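Speaker notes, brain training talk, 8 p.m. slot

Start with the claim: play a game daily, stay sharp. Ask who believes it. Wait for hands.
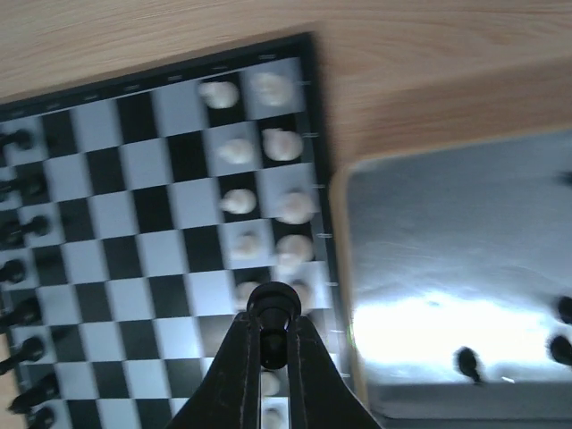 The Jiduna app boasts 3,084 happy users. Happy with what? Ruth Tello asked them for a control group and got a brochure. Read her email aloud, slowly.

Next, practice effects. You get better at the task you repeat. Memory for names is another matter.

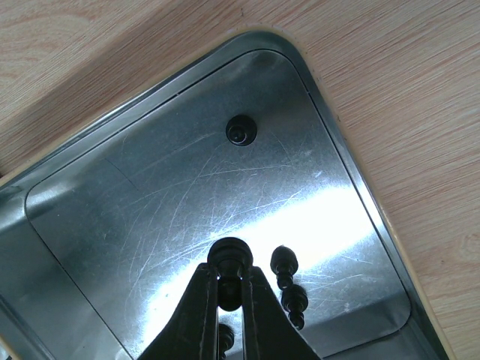
What would change my mind?
A long trial, with people assigned by lot and tested on things they never practiced.

Skip the Druvetti slide if short of time. Their study ran 3 weeks and they graded it themselves.

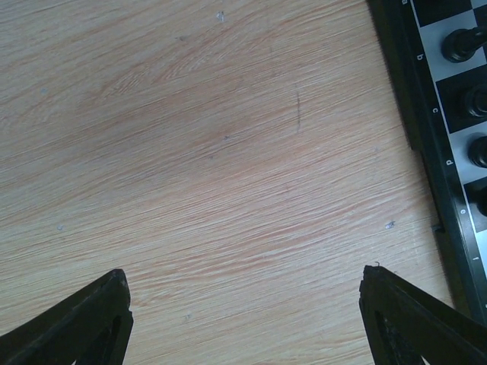 Should people quit their puzzles?
Keep them if they're fun, and save the subscription money.

Thank Desmond Begay for the trial summaries. Then questions. 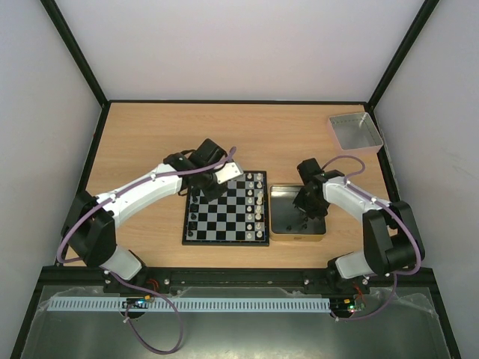

Chess setup, two robot arms, one over the board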